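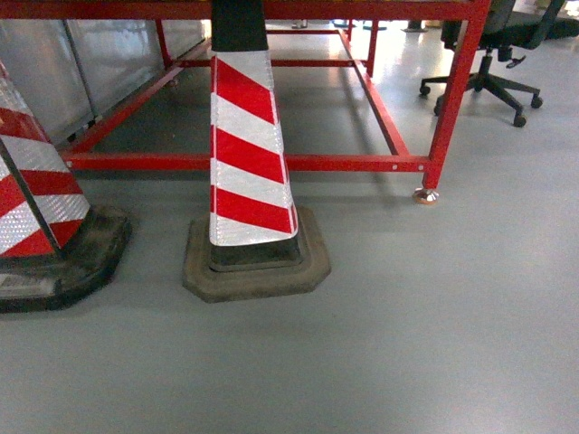

# Cones, Saturday to Saturday

The Bullow building has a lot of floor and, for reasons lost to history, a lot of traffic cones. Last August I started keeping this page about them, mostly to annoy Aslı Sönmez, who runs the stores side and had asked for "a short note on floor equipment." It has grown. She has stopped asking for notes.

**The pair by the red frame.** Black cones in striped sleeves, red and white, the diagonals sloping down to the right. The octagonal bases are dusty, and on one of them the scuffs have got beyond what I'd call character. The middle one sits with the lower rail of the frame running behind it, so if you want to move it, pull it toward you. Pushing it has been tried.

**The sleeves.** Up close the white bands have a faint glitter to them, like a greeting card from an aunt. It's reflective sheeting and it's supposed to look that way. Chun-hung Tang wiped one down for most of a lunch break before accepting this.

**The bases.** Heavy rubber with beveled edges. Anyone who has met one with a toe in soft shoes can skip this entry. They stay where you put them, a quality I'd like to see in our pallet jacks.

**The frame itself.** Square steel tubing, glossy red, with a row of small white dots along the right end of the bottom rail. Bolt holes or fasteners, depending on who you ask and how far they're willing to bend down. The official name for the frame is on a form somewhere. Everybody calls it the goalpost, and the cones have been its goalkeepers ever since — with a better record than our actual team, who lost to Molefe 3–2 and still talk about the wind.

**Where they go at night.** Nowhere. There was a plan to stack them in the Litness cage, and the plan had a laminated sheet. The sleeves catch when you stack them, so they stand out on the floor and the sheet hangs in the cage alone.

**How many we own.** The inventory says 24. The Roveo order form says we once asked for 1000, which was a typing error and a very interesting phone call. Aslı has asked me to take this entry down.

If you've borrowed a cone, bring it back to the goalpost side and leave a gap between bases wide enough for a broom. Dust is Chun-hung's department, and he has opinions about it — most of them printed out and taped to the broom.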